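From the bench: giving the arm its fall tune-up

30/09/2022

Well, it finally happened. After a whole summer of me saying "I'll get to it next month," the bench arm got its service. If you were in the shop and wondered why I had the Grodik manual propped open against the coffee tin, now you know!

For anyone new to this newsletter, the arm is the small one at the back bench, the one we use for pick and place work and for showing visitors what we do. It had been drifting. Nothing dramatic, just a grip that landed a hair to one side of where it was told to go, and a habit of squeezing a little longer than it needed to before letting go. Kamarul Sembiring spotted it first and left me a note on the controller, which I ignored for longer than I'd like to admit (sorry, Kamarul).

So here's what I did. Power off, air the covers out, and then every screw on the gripper gets a turn with the small driver. I go by feel on the housing screws and by the torque card on the finger mounts. Two were loose enough to turn with my fingernail. The pads came off next and got a wipe with alcohol, and so did the camera window. I also swapped the wrist cable clip, the old one having gone brittle back in February. We had a spare from Bistura in the drawer, and it took all of 7 minutes including the time I spent looking for the drawer key. 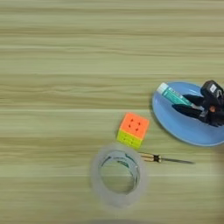 Grip checks are the part I like best. You can run the fancy routine with the calibration block if you want to, and I do that too, but I trust ordinary stuff off the desk more. A teal tube on a blue plate makes a good first test – it's round, it wants to roll, and the plate has a raised rim that the fingers have to stay clear of. I leave the puzzle cube and the tape nearby on purpose, so the camera has a few other shapes to sort through. If the fingers come in low they scrape the plate and you hear it right away. If they come in high they pinch the top of the tube and it squirts out like a watermelon seed. I had the height off by three millimeters on my first try and fixed it in the tool offset table, then ran it again at slow speed.

A word about that offset table, and I know I've said this before. Please write down the old numbers before you type in the new ones! There's a notebook on a string for exactly this. Reet Paulauskas and I spent most of an afternoon last year trying to get back to a setting that one of us (me) had typed over.

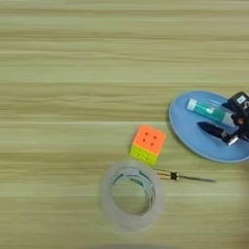
After height comes closing force, and I changed my mind about it this time around. I used to set it high and back it down until something slipped. Reet talked me into starting low and creeping up, and she's right, it's easier on the pads. I start at 250 on the controller's scale and go up in small steps until the part stays put through a lift and a quarter turn of the wrist. Whatever number that is, I add one more step and leave it alone. Then I do the whole thing over with something thinner, which usually wants a different value, so don't be tempted to copy the first one across.

Thin things also tell you whether the fingertips meet properly. A fat part hides a crooked finger and a skinny one won't. If the tips are off, the part swings to one side as they close, and you want to loosen the finger mount, let the fingers find each other at low force, and snug it back up.
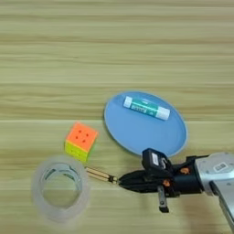 The fingertips closed on something slim, with the plate and glue stick behind.

The next full service is due at 1000 hours, and I've stuck the interval on the inside of the cabinet door this time. Between now and then all I ask is that whoever runs it last wipes the pads and parks it in the home position. The alcohol wipes are on the shelf next to the Koppel boxes, and I've ordered more.

One thing still on my list is the fan in the controller, which has picked up a rattle. It's the Grostimon unit, so the filter slides out from the front, and I'd like a second pair of hands for it. Come find me if you've done one before – I'll bring donuts.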